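Subject: Re: [destivden-assoc] chief's one-year rites – which hall?

In December the Destivden branch wrote:

> Dear members, the family has now sent word that the one-year
> rites for our late chief will be held at Witadia, starting 6:00 am
> with the libation. Members abroad are asked to hold a gathering
> on the same day. The hall on Gilbert Street seats 166. Can
> someone confirm it is free, and what the dues will cover?
> Cloth is black and red for the morning, white after the service.

Ok quick answers, am between shifts.

Hall – yes, free. Spoke to the office this morning. They want 40 dollars an hour and the deposit up front. We get the keys at 11 and must be out before midnight, no drumming outdoors after dark. Same rule as last time, please lets not have that arguement again.
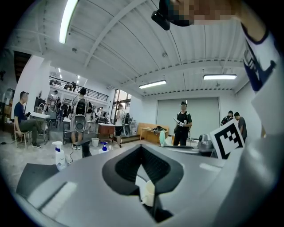

Money – the dues account has 3032 in it as of last night. Hall and food come out of that. The donation to the family does NOT, that is a separate collection, as agreed at the last meeting. Dreder branch already sent theirs direct to the family head. I would prefer we do the same, less paper.

Cloth – the white is the problem. Supplier has almost run out and wont hold any without a list of names and yards. So send me your yards. If you are buying your own, fine, but plain white please, no lace.

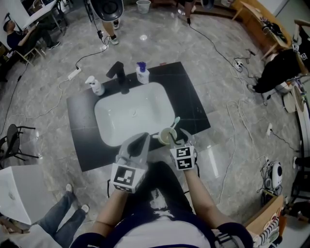
Toothbrush in the cup, by the sink

The linguist's family asked if the elders here can do a short libation before the meal. I said yes, somebody shout if thats a problem. Schnapps is covered.

Still open – who is reading the tribute, and do we want the Witadia livestream on the big screen? Time difference is bad for the morning part so maybe a recording.

Reply to the list please, not just to me. My inbox is a mess.

– secretary, Gilbert St. chapter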